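The Board on the Counter

Bethel Berhe owns four cutting boards and uses one of them. The other three stand behind the bread box in her kitchen in Ekumholm, and she gets them out when her sisters come to cook. The one she uses is bamboo, the size of a magazine laid open, and it has a dark patch in one corner where a hot pan sat for a minute in January.

"I keep meaning to replace it," she says. "Then I wash it and it looks fine again."

Most home cooks I spoke to for this story told me something close to that. They had strong opinions about knives. They could name the brand of their pans. The board was just there, bought with a first apartment or handed down by a parent.

Mulugeta Gidey sells kitchen goods from a narrow shop on Benjelloun Street, and boards take up one wall of it. He sold 769 of them last year, more than half of them bamboo. Customers like the pale color and the price. They also like that bamboo is light enough to carry to the table with the food still on it.

A bamboo board is made from strips glued side by side, and the glue is where a cheap one fails. Gidey looks at the end of the board first. If he can fit a fingernail into a line between two strips, he sends it back to the supplier. He also checks that it sits flat on glass. A board that rocks in the shop will rock more after a month of washing.

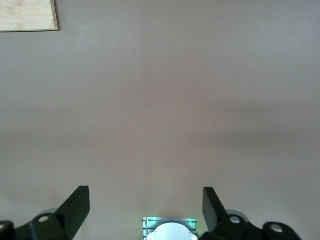
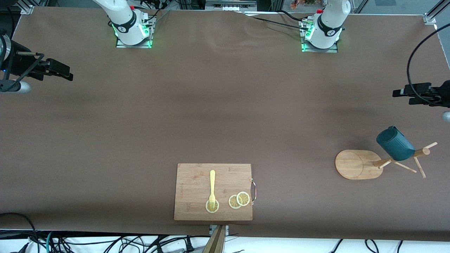
Lemons are what Gidey cuts when he wants to show a customer how a board behaves. The rind is tough enough that a dull knife skids on it, and the juice runs to wherever the board is low. He likes thick rounds, cut across the fruit, because they stay flat and are easy to pick up. Three slices on a bamboo board with a yellow plastic fork is a fair picture of how most of us use one: part work surface, part plate. A plastic fork is kinder to the wood than a steel one, though he says the marks left by forks are nothing next to the marks left by a bread knife.

The juice itself does little harm if it is wiped up. Left overnight it can lift the oil out of the surface and leave a dull ring. Berhe has a few of those rings. She rubs them with coarse salt and the cut side of a spent lemon half, rinses the board in warm water and dries it with a towel right away. Then it goes on its edge by the window. Laid flat while damp, a board dries on one side only and starts to cup.

Oil comes next. Gidey uses plain food-grade mineral oil, warmed in a bowl of hot water so that it spreads more easily. Two thin coats, a night apart, are enough for a new board. After that he goes by feel. When water stops beading on the surface, the board gets another coat. Olive oil works for a few weeks and then begins to smell, and he has had customers bring in boards for that reason alone.

Size is the thing people get wrong most often. They measure the counter and forget the sink. A board that can't lie under the faucet gets wiped instead of washed, and the corners stay sticky. Gidey keeps a paper template behind the register and sends people home with it before they buy. Some come back for a smaller board than the one they had picked out.

Handles are a matter of taste. A loop on the side lets a board hang from a hook, and hanging is good for drying. It also takes up room in a drawer, and Berhe, whose kitchen has 2 drawers, chose a board without one. – She hangs her colander instead.

She has started looking at a new board, a maple one, heavier, with a groove around the outside for juice. Gidey has it set aside for her. She picked it up twice on her last visit and put it back both times, and then bought a bottle of oil.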